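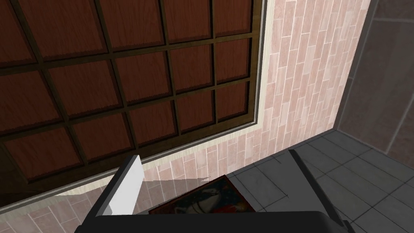

Teaching the new hand to pick things up

The first thing Shoaib Rana does when I arrive at Constead is offer me his chair. The second is tell me not to touch the pedals, as the last visitor parked a simulated arm halfway through a wall and it took him until lunch to sort out.

Shoaib was a picker for years. He walked the aisles of the returns warehouse at Provstead, where everything people buy for their homes and then go off comes back again: prints, books, lamps, the lot. Now he sits upstairs in front of a screen, steering a gripper around rooms that don't exist. The one he had up for me had pink brick-patterned tiles, a big panelled wooden surface and a flat little picture lying on a grey tiled floor, with what I'd swear was a horse on it. My job was to get the two fingers either side of it. I'm a reasonable driver and I can thread a needle, and I was hopeless.

"Flat things on floors," said Shoaib. "Everyone thinks the heavy stuff's going to be hard. Give me a heavy box any day!"

Constead runs 211 of these rooms, all drawn by computer, and the odd mix of walls and floors is deliberate. If the software only ever practises against one background, I'm told, it sulks when the background changes. Joscha Gerlach looks after the rooms and he's clearly fond of them. He has favourites. He also has a list of complaints from the operators pinned above his desk, most of them to do with table legs.

I'd come expecting to write about job losses, so I asked. There were 179 people on the warehouse floor before the project started, and there are fewer now, though Hammad Awan, the shift manager, was keen for me to know that the gap is people who retired or moved on and weren't replaced. That's true as far as it goes. It's also true that somebody's nephew who might have got a start there three years ago won't get one today, and Hammad didn't argue when I put it to him. He just nodded and got us both a tea.

What has changed for those who stayed is harder to pin down. Shoaib's knees are better. He used to do over 3,000 lifts in a bad week, bending for most of them, and he says he can now play football with his kids on a weekend without paying for it later. But he's put on weight, his eyes ache by four o'clock, and he misses the talking. Downstairs you moaned to whoever was in the next aisle. Upstairs they've all got headphones on.

Helmut Steinbach tried it for a month and went back down. He's on goods-in again, unloading pallets, and he's perfectly cheerful about it. "I like to know how heavy a thing is," he told me, and that was more or less all I could get out of him before the next lorry backed in.

The money is another sore point. Operators get a bit extra an hour, and the pickers feel, with some reason, that the operators only know what they know from having been pickers. Torben Thiele, the union rep, wants the training work shared out on a rota so that anyone who fancies it gets a turn and the pay goes with it. Management has agreed to try that from July with one team.

I had another go before I left. Shoaib talked me through it — come in low, don't rush, stop looking at the walls — and I still nudged the thing with one finger and had to back off. He took over without a word and I went to find my coat.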